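Laka workstation notes
2 min read

I'm keeping this README next to the parts list so that whoever picks up Laka after me (hi, Thu!) doesn't have to guess. Laka is the old tower Olumide handed down to us, and the plan is to get it going again as our file box. Asset tag is 2,126, and the side panel lives on shelf 5.

What's in the folder:

- parts.csv - everything we own for this machine, 70 rows, one per part
- slots.txt - my names for the memory slots and drive bays
- todo.txt - messy, sorry

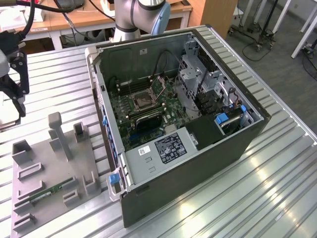
Please seat the processor before you touch the memory. Lever up, chip in, lever down, and keep your fingers off the gold contacts! I put the sticks in last, one at a time, and push until both latches click. The blue handles on the drive carrier count as one part in the csv, so don't go adding rows for them.

Suleiman has the spare cables - ask him before you order more. Still missing from parts.csv: the screws.

Last edited 2018-07-16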